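Late again. Coat half on, keys in her teeth, Moen going down the stairs two at a time. The order was for 70 and the van was due at six. Six! Her sister would of laughed.

Yellow trays first, always. Two one side, two the other. Then the steel one in the middle, a clean sheet of white paper in the bottom, smoothed flat with the side of her hand. Mother's rule. Paper down before anything else.

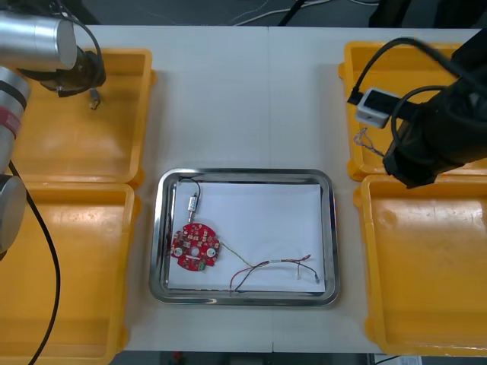
Lewis Dunbar

She stood back. White table, the join running down it like a parting in hair. In the steel tray, on the paper, the round red circuit board and its wires. It would do.

Phone. Idau, of course.

"Have you started?"

"Nearly."

"Nearly is no."

"The trays are out."

A long breath down the line. Rain, a bus, somebody shouting about change. Then, quieter, "Did you put the paper in?"

"Course I did."

"Good. She'd of liked that."

Moen wiped her nose on her sleeve, looked at teh clock, and rolled the sleeve up. Twenty to.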